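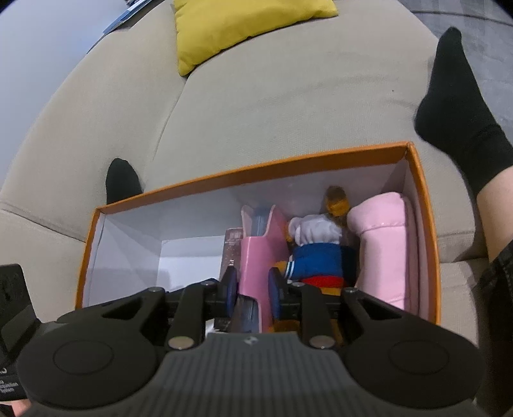

CABANATUAN, 29 December 2023

Science Explained > Machines at Work

Can a machine tidy your room yet?

Partly. A machine can do some parts of some chores, slowly.

Putting toys in a box is a useful chore to study. Each toy has a different shape. A plush figure bends when it is squeezed. A hard box does not. A gripper with two fingers must have one finger on each side of a thing before it closes. In an open shoebox with a pink toy chair already inside, there is little room for the fingers.

People do this without planning. Your skin tells you when a toy starts to slip, and you squeeze harder. A machine needs sensors or many practice examples to do the same.

The Drirkell project tests this in a workshop in Stalport. In February its robot arm tried to put 41 different toys into boxes. It placed 14 of them correctly on the first try. Most of the others were dropped or caught on the rim. The arm had learned from 1,772 examples of people doing the job.

Shops have an easier problem. On a packing line, every item can be the same size and arrive in the same place. At home, a sock may be on the floor today and under the bed tomorrow.

The next Drirkell test will use 3,900 examples. Folding clothes will be tried after that. For now, toys at home are still put away by hand.

Print this page | E-mail this page

© Wedemlow Science Pages for Schools | Contact us | Back to top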